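Wed 21 October

## Stinthorpe shoe shop to end free mail returns

Rashidi, the shoe seller based in Stinthorpe, will stop paying for mailed returns next month. Customers who send shoes back by mail will pay a flat charge of $8 per box, taken out of the refund. Returns handed in at the counter of the Drunness Road store will stay free.

The company said in a notice on its website that it handled 3976 returned orders between May and the end of September, up from 3249 in the same months last year. Most came back because of size. Carrier rates went up twice in that time, and the notice said the store could no longer cover the cost without raising its prices.

Orders placed before the change will be handled under the old terms, even if the shoes are mailed later. The return window is the same as before, at 30 days from delivery. Shoes must be unworn and sent back with the order sheet.

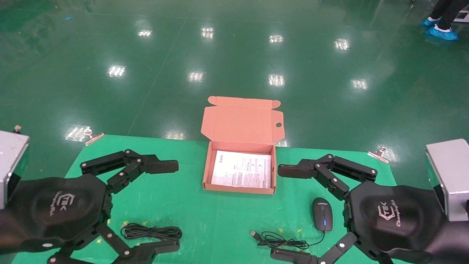 **What happens if the order sheet is lost?**

The customer can write the order number on any piece of paper and put it in with the shoes. The number is in the confirmation email. Returns with no number at all will still be accepted, but refunds on those may take up to three weeks.

Exchanges are treated differently. A customer who swaps one size for another will not pay the charge the first time. A second exchange on the same order will be billed like any other return. Faulty shoes are exempt, and the company will email a prepaid label once it has seen photos of the fault.

Rashidi also plans to open a second drop-off point at the Zerkivska market hall, where it already rents a stall on Saturdays. The stall will take returns during market hours but will not give refunds on the spot. Boxes will go to the main store on Monday and be checked there. The market hall has parking for about 500 cars, and the first hour is free.

The size chart on the website is being redone as well. The old one gave only US sizes. The new one will list foot length in inches and centimeters for each model, along with a note on whether it runs narrow or wide.

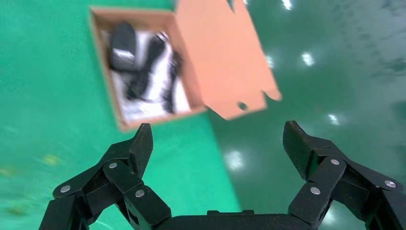 ## Store hours

The Drunness Road counter is open from 9 a.m. to 6 p.m. Monday through Saturday. It will close at noon on the last day of the month for stocktaking. Mailed returns that arrive that afternoon will be logged the next working day.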